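Ignoring the Robot's Own Arm: Depth Filtering for Laundry and Kitchen Handling
Project report, second semester, Allthorpe. Deepak Vashisht. Supervisor: Heather Merrick

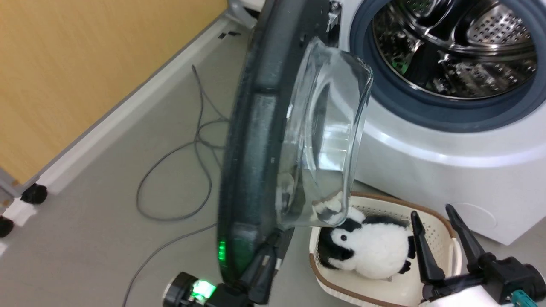
My part of the project was the perception node, which takes the picture from the head camera and gives the planner a list of objects and free space. The planner itself is called Skilar and was written by earlier students, and I did not change it except for one message type. The main difficulty was self-occlusion. When the arm reaches towards the washing machine, its dark grey housing crosses the middle of the view, and the camera loses much of what is behind it. The glass bowl makes the problem harder, as the arm, the floor and the white machine all show through it with distorted edges. The old node treated such a region as part of the arm and deleted it, so the planner believed there was free space where the bowl was.

1. Starting point

The old node made a mask of the arm from the joint angles. It drew the arm model into the camera view, made it wider by 8 pixels on every side, and removed everything inside. This is simple and fast. It works well for solid objects which are far from the arm. For objects near the gripper it removes too much, and for transparent objects it has no rule at all.

I recorded 700 head camera images with joint angles, and labelled them by hand in our tool Grullard. The labelling took longer than I planned. In the first week I marked the edge of the glass differently on different days, and I had to do 70 of the images again.

2. Method

The new node, which we call Bright, has two steps. First, the arm mask is drawn without any extra width, and each pixel inside it is compared with the depth that the arm model predicts. If the measured depth is nearer to the camera than the arm should be, the pixel is kept and marked as "unknown in front". Second, a small network looks only at the border of the mask and decides between three classes: arm, solid object and transparent object.

For the transparent class I do not trust the measured depth. The sensor often returns the surface behind the glass, or nothing. Therefore the node gives the planner a box of occupied space and does not try to give an exact shape. The box is too large in most cases, but Skilar accepts it and plans a wider path – this costs time but it is safe.

The indicator lights on the arm caused a smaller problem. Their green light is also reflected by shiny surfaces, and the first version of the network had learned that green means arm. A green spot inside a steel drum was then classified as arm. I changed the colour of the training images at random and this mistake became rare.

3. Results

The test images were not used in training. The new node kept the bowl in most of the images where the old one deleted it. I do not give one single score, as the result depends very much on how much of the bowl is covered. When only the rim is free, both versions fail.

The time for one image increased by 7 milliseconds. Heather Merrick asked me to check if this disturbs the control loop. It does not, as the planner reads the object list at a slower rate than the camera.

4. Open points

The second gripper is still masked with the old method. Its joint angles arrive with a different delay and I did not have time to correct this. Cables on the floor are sometimes reported as thin solid objects – for the arm it does no harm, but for a moving base it would be a problem. The labels and the training script are in the project folder, together with a note on how to start Bright without the planner.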